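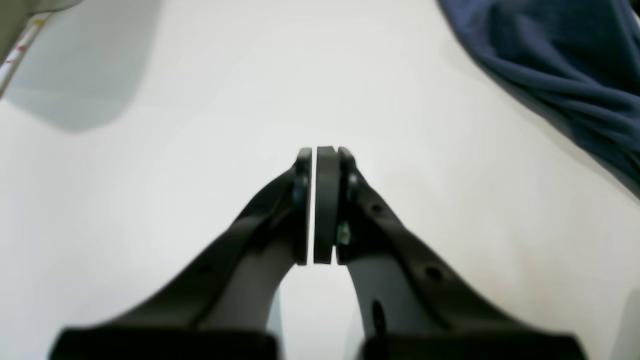 White tabletop with a black gripper, bluer at the upper left and warmer toward the middle.

So I've been thinking about white for most of April, which is a sentence I never expected to type. We're repainting the hallway and the front room, and I figured white would be the easy part. Pick white, buy white, put white on wall. I'd set aside one lunch break for it!

The Mutberg fan deck has 207 whites in it. I know because it says so on the cover, quite proudly, like that's a selling point. I took it home and flipped through it on the couch, and for the first ten minutes they were all the same color. Then something shifted in my eyes and they were pink, green, gray, yellow, one that was basically a weak cup of tea, and I couldn't get back to seeing them as white at all. I had to go outside and look at a hedge for a while.

If you're about to do this yourself, please don't choose from the little chips. I did that the first time. I bought a gallon of something called Kaneko Linen, which on the chip was soft and creamy and made me think of nice hotels. On the hallway wall, with no window and one bulb, it looked like an old tooth. My other half came home, looked at it, said "huh," and went to make a sandwich. We both knew.

What finally helped was buying sample pots and painting big pieces of cardboard, two coats each, right out to the edges. You can carry them from room to room and lean them behind the couch, next to the door trim, under the lamp you really use in the evening. I left mine up for a week and looked at them at breakfast and then again at 9 p.m., and the winner changed three times. The one I loved in the morning went sort of lavender after dark. The dull one I'd nearly thrown out just sat there looking fine at every hour, and I've come to think fine is what I want from a wall.

Also, the trim matters way more than I thought. Our door frames are a cool, clean white that the last owners did, and any warm white next to them looks dirty (see: tooth). You either match the trim or you repaint the trim, and I've counted the doors in this house and I am not repainting the trim.

The money side, for anyone who likes that sort of thing: paint, rollers, tape, the sample pots and the wasted gallon came to $318. The quote we got from Stornura to have it all done for us, ceilings included, was $2,326. I spent a whole evening feeling smug about that gap, and then I did the cutting in above the stairs with one foot on a ladder and the other on the banister, and I have to say I felt a lot less smug. My neck still clicks.

We ended up with two whites. The hallway got a warmer bulb and a barely gray white that hides scuffs better than I'd hoped, and the front room got the boring cardboard one. I've already forgotten its name, so I wrote the number in pencil inside the closet door, along with the finish, which is eggshell. Flat looked lovely in there for two days and then somebody leaned a bike on it.

Next up is the bathroom. I want green. I haven't opened the green section of the deck yet, and I'm going to finish my coffee first.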